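Sound Studio Reopens to Students and Neighbors After a Long Summer of Work

6 September 2022

The recording and listening studio on the ground floor of the Caron Building is open again, and anyone who has walked past the papered-over windows since April will be glad to hear it. The room closed for new wiring, a new floor and a great deal of patching behind the walls, and it comes back with a proper control booth, a quiet room for interviews and 23 workstations for editing, up from the handful of elderly ones that many of our graduates will remember (fondly or otherwise!).

Shirley Perron has looked after the studio through two moves and one flood, and she spent most of August labeling cables. "I kept telling people it would be ready when the doors closed without a shove," she said. "They close beautifully now, and I've been opening and shutting them all week." The doors came from Tarov, a small firm across the river that also built the shelving in the quiet room.

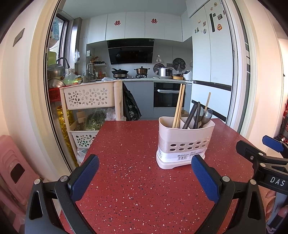

Who can use the studio

Students in any program may book the workstations, and so may faculty and staff. Residents of the Condari neighborhood are welcome too, as they were before the closing, though they will need to pick up a free visitor card at the front desk on their first trip. The card is good for the whole school year, and last year 594 of them were handed out, mostly to people working on family histories, choir recordings and the occasional podcast.

Bookings run for up to 3 hours at a time. The quiet room is a little different — it has to be reserved a day ahead, and the person using it should have gone through the short introduction with Mateja Trajkovski, who runs the sessions in the booth and is very patient with first-timers.
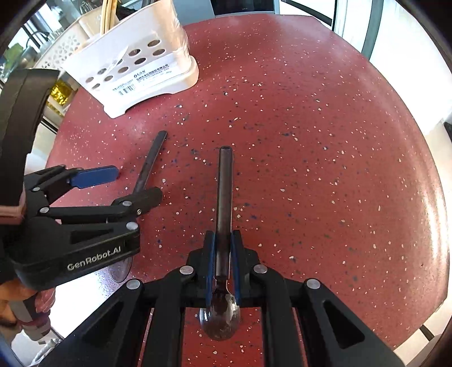
The introduction takes 37 minutes when it goes smoothly and a good deal longer when people start asking about microphones, as they nearly always do. It covers signing in, setting levels, saving your work to the shared drive and leaving the room as you found it. You don't need to bring anything except headphones, if you have a pair you like.

Yvette Bélanger of the music department will bring her fall class in to record the Sarance Suite, a set of short pieces for voice and strings that her students have been writing together. Visitors are welcome to listen from the hallway bench while the class is at work.

To book a workstation or ask about the quiet room, stop by the front desk and speak with Harvey Melnyk, or leave a note in the studio mailbox and he will call you back.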